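Courses > Service Robotics > Unit 10 > Contact near fixed hardware
March – Saqib Lashari

10.1 Classify before moving. Bars, knobs and rods fixed to cabinetry are treated as rigid. Cloth and foam are treated as compliant.

10.2 Approach speed within reach of rigid hardware is limited to 20 mm/s. The Majali lab rule sets the contact stop at 10 N.
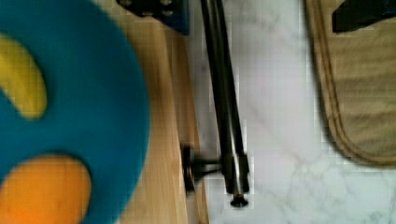 Fig. 1. Dark rod and small knob, wrist view.

10.3 Record the mount as well as the bar. A collar or rosette is wider than the rod it carries – clearance is taken from the widest part.
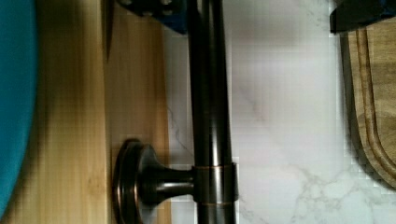
Nighat Jadoon objects that 10.3 is too strict for narrow kitchens, and would allow clearance from the rod alone once the mount position has been logged.

10.4 Log every contact stop, including false ones.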